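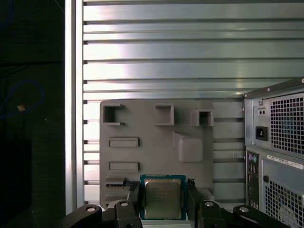
# Which way round does the processor go, and how should I hold it?

Hello everyone. I am learning to assemble computers at home, it is my new hobby for the winter. Before I touch the real board I want to practise with the grey plastic dummy board, which is fixed against a slotted aluminium panel so it stands upright. It has the square places, the two long slots in the left half and some raised blocks, so it is quite good for learning where the hands must go.

My problem is the processor. It is square, with the silver metal cover and the thin green-blue edge around it. Because it is square, I can turn it four ways and each way looks correct to me! On the plastic board I don't find any mark for the direction. So I have these doubts:

- How do you know the right direction on a real board?
- Is it okay to hold it only by the edges, or should I press on the metal cover?
- Do I practise with the board standing, or must it lie flat?

I paid 643 dollars for the parts of the real computer, with the tax, and I would be very sorry to bend something on the first evening. The case is from Gilamach and the manual has only 4 pages, mostly about screws. My colleague told me to just drop it in and see, but I don't feel calm with this advice.

Thank you in advance, and sorry for my English.

*Posted by Fusix*

---

**Zernden**

Welcome to the hobby, and your English is fine. I have the same kind of difficulty sometimes, so I write slowly and I hope it is clear.

For the direction, look for a small triangle in one corner of the processor. On the real board there is normally a matching triangle, printed beside the socket or moulded in its frame. These two must meet. Many processors also have small notches on two sides, and the socket has little bumps for them. If your plastic board has no mark, put a dot of nail polish beside one corner of the place and pretend it is the triangle. Then you train your eye also, which is the part people forget.

For holding, two opposite edges, always. The metal cover you may touch, it isn't a tragedy, you wipe it before the thermal paste. The underside you don't touch at all. Fingers have grease, and if there are pins they bend very easily.

I keep the processor a little turned while I carry it over the case, then I straighten it when I am above the socket and I can see the corner mark. You find your own habit for this.
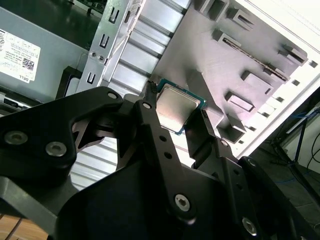
*Held by its two sides, corner pointing up, with the open case behind.*

About standing or lying: for the real one, lay the case on its side so that the socket looks at the ceiling. The processor should go down by its own weight. With the board standing you must push it a little to keep it there, and pushing is exactly the habit you don't want. So if you can unscrew your plastic board from the panel, practise flat. If you can't, it is still useful for the grip.

When it sits, try to move it very gently left and right. It should have almost no play. Only then you close the lever. On some sockets the lever is quite hard and makes an ugly noise the first time, this is normal and I was also scared.

One more thing, touch the bare metal of the case before you begin, and don't work in wool socks on the carpet.

---

**Donati**

just match the triangles mate. the lever does the rest. my first build I put it in at 11 at night half asleep and it still runs

---

**Fusix**

Thank you both. I found the triangle on the processor this evening with a torch and my reading glasses, it is really very small and gold coloured. I will make the dot with nail polish as Zernden said, and then I ask the next question when I arrive at the cooler, because there I have four screws and two different opinions about the order.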